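Counting by hand in Garcombe

28/02/2025

The result went up on the town hall door a little before midnight and I had been home for an hour by then, so I read it on my phone like everyone else. Grażyna Szczepańska held the Nic Giolla ward seat by 16 votes. There will be no recount. Finbarr Daly had the right to ask for one and said he wouldn't.

I have been meaning to write something about this election for weeks and kept putting it off. I worked the polling place at the old school, I live in the ward, and I voted, so take what follows as coming from someone with a stake in it. I won't say who I voted for. People who know me can guess.

The vacancy goes back to August, when Esko Heiskanen gave up the seat. He had moved across the river the spring before and the charter says a council member has to live in the ward. He said he thought he had until the end of the term. The town attorney said he didn't. There was some bad feeling about how long it took for anyone to raise it, and a few people still think he should have been allowed to finish. I don't. The rule is short and it is on the first page of the charter. But he answered his mail, he came to the drainage meetings, and I was sorry to see him go.

The council then had a choice. It could appoint someone until the regular election or it could call a special one. It appointed Szczepańska and called a special election too, which annoyed both camps. The people who wanted an appointment said the election was a waste of money. The people who wanted an election said the appointment gave her a head start. Both had a point. She had the seat for the whole campaign and her name was on the agenda of every meeting.

There are a little over 3,000 registered voters in the ward. Turnout was poor, as you would expect in February with one race on the ballot. The school gym was cold and we kept our coats on until lunch. The morning was steady, mostly people on their way to work, then almost nothing until the buses came back. I read most of a library book between two and four.

The big subject was the Rastine site. If you are new here, Rastine was the bottling plant on the east side of the tracks. It closed before I moved to town and the building has been coming down in pieces ever since. The county wants to put a transfer station there. The town gets a fee every year for hosting it, and the ward gets the trucks.

Daly ran against it flat out. His signs said No Trucks On Mill Street and that was more or less the campaign. Szczepańska's position was harder to fit on a sign. She said the county could site it there whether we liked it or not, and the town should sign the host agreement while it still had something to bargain with. She wanted a limit on hours and a different truck route, out by the quarry road. I went to the forum at the library and thought she explained it well but took too long. Daly was better on his feet. He also got the size of the fee wrong, and was corrected from the audience, and got it wrong again ten minutes later.

Pravesh Modise moderated. He held everyone to two minutes and cut off both candidates and a man who wanted to talk about leaf pickup. I would like him to run the regular council meetings. 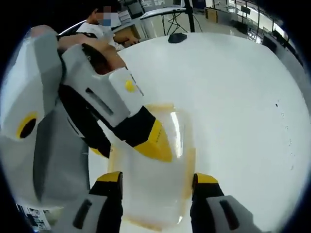
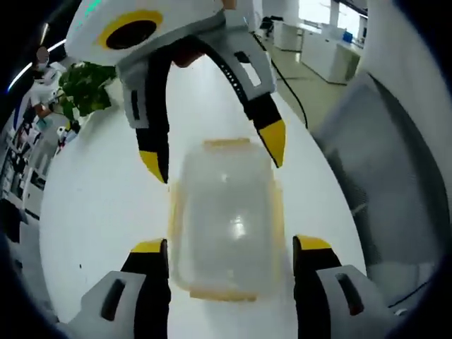
The clear container on the table, in both photos.

On the count itself. We vote on paper in Garcombe and until last year the ballots went through a scanner. The scanner was leased from a company called Clonuvia and the lease ran out in the fall. The council didn't renew it in time for a single-ward election, so the clerk, Ebise Araya, decided we would count by hand. State law allows that for a race this size. It got some grumbling, including from me. I had visions of being there until three in the morning.

It was fine. We worked in pairs, one reading and one marking, with an observer from each campaign at every table. When a pair finished a batch they swapped jobs and did it over. If the two totals didn't match, the batch was done a third time by a different pair. That happened twice that I know of. Both times it was two ballots stuck together. The readers went slowly and the observers stayed polite, even the one who asked me to hold every single ballot closer to the light.

There were 7 ballots that had to go to the clerk for a ruling. Most of them were people who had circled a name instead of filling in the oval. Those were counted, as the guidance says to do when the intent is clear. One had both ovals filled in and a line through one of the names, and that was counted too, after a discussion. One had both filled in and nothing else, and wasn't. One was blank except for a note about the parking on Church Street. I agree with the note.

Some people have said since then that a 16 vote margin is too thin to trust without a machine. I was in the room and I don't see it. Every ballot was looked at by at least four people, two of whom wanted to find mistakes. The number of ballots matched the number of signatures in the poll book. If the margin had been smaller I would probably feel differently about a recount, and the law would have ordered one on its own if it had been under half a percent. It was over that. Not by a lot, but over.

What does bother me is the absentee ballots. Nineteen days is not long enough between the printing of the ballots and election day, not when the mail goes to the sorting center in the city and back again. I know of two households on my own street that asked for absentee ballots in good time and got them the day before. One couple drove theirs to the clerk's office. The other neighbor has a bad hip and doesn't drive, and I don't know if hers got in. I brought this up with Araya and she said she had asked the council for an earlier date and didn't get it. She is going to ask for a longer calendar in writing for next time. I'll sign whatever she puts in front of me.

The other thing is the polling place. The old school has a ramp, but it is on the north side, and on election day there was ice at the bottom of it from the downspout. We put down salt at six and again at nine. Somebody had reported that downspout before the last election too. I found the email, since I was the one who sent it.

Daly conceded the next morning with a short post, which was decent of him. He said he'd go on showing up about Rastine, and I believe him. He has been to every hearing so far. He did better than anyone expected in the streets closest to the tracks and I hope the council notices that. Nearly half the people who came out were voting against those trucks, or at least against the way the thing has been handled. Winning by 16 doesn't settle it.

Szczepańska gets sworn in at the next meeting, though she has been sitting there since the fall, so it will look the same as before. The host agreement is on the agenda for the meeting after that. The draft is supposed to be on the town website. As of this morning the link goes to the 2019 snow parking rules. I've written to the office and I will put the right link here when there is one.

She told me at the post office that the quarry road route is still in the draft but the hours aren't. The county wants a start at five in the morning and she wants seven. I asked if she had the votes for seven. She said she had two besides her own, and needs one more. If you live in another ward and your council member hasn't said anything about it, this would be a good week to call.

A few people asked about working the polls in the fall. You need to be registered in the county and go to one evening of training. The pay is low and the day is long, and you can't leave the building except on your break. The form is at the clerk's counter. They are short of people for the Nic Giolla ward and very short for the one north of it, where the same four women have done it for as long as I have lived here and two of them have said this is their last year.

I'll post again after the host agreement meeting. Comments are open, but please keep the downspout jokes to the other thread.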